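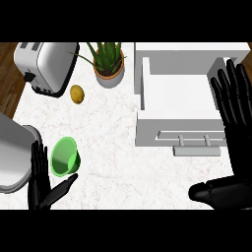
## Kitchen robot tips: hands, worktops and other trouble

Kept with the Condori notes, mostly for whoever has the two-handed bench next. Last gone over 16 July 2026. Most of it applies to the practice kitchen on the computer as well as the real one, and where it doesn't I've said so.

### Before you switch anything on

- Clear a landing patch in the middle of the worktop, bigger than you think you need. Ours is kept bare and things get pushed out to the sides, where they belong.
- Leafy plants go at the back. An aloe has a longer reach than its pot suggests, and the software has opinions about leaves. If a leaf leans across the working area, turn the pot.
- Loose round food (potatoes, onions, the odd lemon) is fine as a target and dreadful as clutter. Put out one at a time.
- Pale appliances on a pale worktop are a trial. Light the bench from the side so that each one throws a bit of shadow, and the edges come up far better.
- Long bar handles need a clear run in front. Fingers go over a bar easily enough. The thumb has to come from somewhere.

### Setting the hands

Start with both hands open, fingers up the worktop, thumbs out. Thumbs first when you check them, always. A finger that's slightly off will still do a passable job, while a thumb that's slightly off will pick up a bowl by wishful thinking.

1. Park the arms and run the open pose. Look at the fingertips from directly overhead. They should fan evenly or sit together, depending on which pose you asked for. If one lags, stop there.
2. Close each thumb slowly to the first finger, then back. Listen. A click on the way back is the tendon riding its guide and wants seeing to before lunch.
3. Do the left hand completely, then the right. Alternating sounds efficient and leads to adjusting the wrong one.
4. Save the pose under a name a stranger could understand. We have a file called "goodone" and a file called "goodone2000", and neither is.

Grip force on ours goes from 0 to 100. Bowls like 4. The Urnomero manual says to begin at 76, which is excellent advice if you are cracking walnuts.

### Bowls

A bowl on its side is a different job from a bowl the right way up, and the hand has to be told so. For an upright one, pinch the rim. For a tipped one, bring the fingers up beside it, slide the thumb under the near side and roll it back on to its base. Lifting comes afterwards. People try to do both at once and then go looking under the units.

Bright green plastic is best for practice on the real bench: the cameras find it at once and so do you. Avoid anything shiny until the hands are behaving. Metal pots pick up the reflection of the fingers, and the system has been known to reach very politely for itself.

### Looking after the real pair

- Wipe the fingertips with a barely damp cloth at the end of each session. Flour gets into the pads and turns to a sort of grout.
- No washing-up liquid on the joints. No olive oil either, whatever was said in June.
- Black fingers hide wear. Run a cotton bud round each knuckle; fluff left behind means a rough edge.
- Swap fingertip pads as a set. One new pad among old ones grips better than its neighbours, and everything comes up crooked.
- The Rongate pads last longer. The Nanberg ones go on without swearing. Choose which matters to you.
- Keep 2 spare thumb cables in the drawer under the bench, coiled, labelled, and away from the string.

### If it's the computer version

Nothing there needs wiping, but it goes wrong in its own ways.

**Bowl trembles on the spot.** It has been placed a hair inside the worktop. Raise it slightly and drop it again.

**Fingers pass through the appliance.** Contact shapes are off for one side. Check both hands, having first blamed the one you changed last.

**Everything slides gently downhill.** Somebody has tilted the counter to fix the trembling bowl. Put it back.

**Works perfectly.** Make a copy before touching anything, then run it on the real bench with the grip set low and the good crockery in another room.

### Shutting down

Open hands, arms back, power off at the wall. Don't leave them closed overnight, as the cables stretch and you'll spend the morning on step 2. Potato goes back in the bag.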